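Week 4: How to Read a Unit Price

Okay, shopping math! Bring your calculators on Friday, even the beat-up ones.

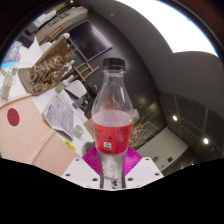 Notes by Oisín Lenihan

I love this topic because I got it wrong for years. Divide the price by the amount, and do it in the same units every time.

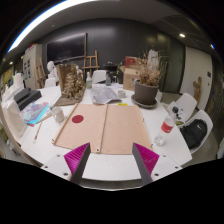
Say Nenik sells 300 ml of juice and Weidemann sells 400 ml, both for 372 cents. Easy, right? Now put the small one on sale.

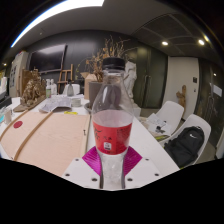
How low does it have to go before it wins? (Under 279 cents. Check me!) 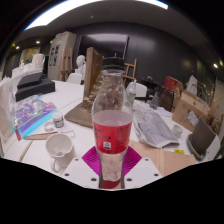

For homework, do problem 57, and show your division, please. Eduard Šimko has the spare worksheets.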